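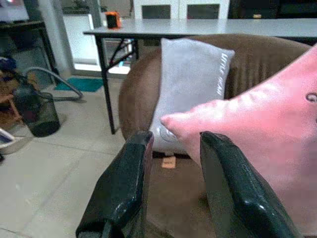
Chapter 4
Does the Reward Chart Work?

Most parents meet the sticker chart early. A child brushes her teeth, gets a star, and after enough stars gets a prize. Books and apps sell the idea as settled fact. This chapter asks how much of it holds up.

Take the Maltell survey, which we will return to often. It asked 959 parents whether charts had improved bedtime, and most said yes. It did not ask the children, and it did not check what happened once the stickers stopped.

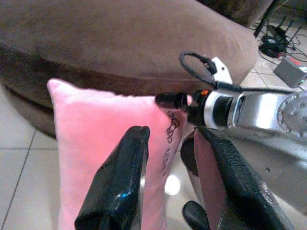
Figure 4.1 A pink plush cushion in front of a brown upholstered seat.

The Jotis study was smaller, with 46 families, but it followed them for 11 months. Its results are harder to cheer about. Before you read on, write down what you would count as proof that a chart had worked, and how long you would wait before deciding.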